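Wanted: One Person Who Can Put a Plate Back Where It Came From

Posted March 2, 2007, by Viorica Stoica

Colliver Tableware Hire is looking for a part-time plate room assistant, to start in May or sooner if you happen to be free and reasonably sober.

We rent plates. People getting married want them, people opening restaurants want to try them out before committing, and the local theater wants them every time somebody writes a dinner scene. We own over 1,000, and very few of them match, as our founder bought what he liked. He liked a lot of things.

The work is mostly this: plates come back in crates, you unwrap them, you look for chips, you wash what needs washing and you work out which family each one belongs to. Black goes with black. The black-rimmed ones with the flower centers go together. The teal ones go in the Garrido cabinet, along with anything else we have never managed to name. Orange has its own shelf and will continue to have its own shelf, whatever the last assistant told you.

You will also lay out sample sets for customers who cannot decide. They will ask whether a patterned plate can sit beside a plain one. It can. They will ask again.

We'd like someone who:
- can carry a full crate up 3 steps without narrating it
- notices a hairline crack before the bride's mother does
- can tell cream from white under bad lighting
- has opinions about plates and can keep most of them until lunch

Reading Chinese would be a plus. Several of our plates have lettering on them and the rest of us have been nodding along for years.

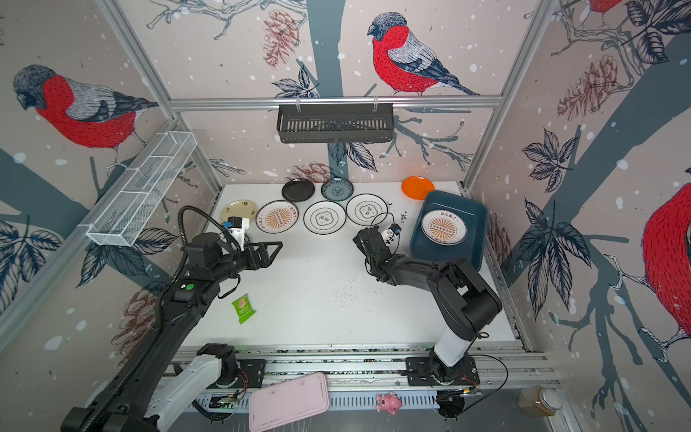 Neville Pilkington would like it added that the sorting takes longer than anyone expects, that he spent his first morning putting sunburst plates in with the plain whites, and that applicants should wear flat shoes.

Hours are mornings, with the odd evening when a wedding runs late and the crates come back sticky. Pay is by the hour and we will discuss it like adults. You get a locker, a decent apron and first pick of the chipped stock, so your kitchen will soon look like ours. Breakages are forgiven within reason - we keep a jar for the pieces, and it is a large jar.

To apply, send a short letter telling us about a plate you have owned and what became of it. No résumés longer than a page, please. Shortlisted people will be asked in for an hour of sorting, paid, with coffee.

Contact: Viorica Stoica, Colliver Tableware Hire, Husudholm Yard | © 2007 Colliver | Back to top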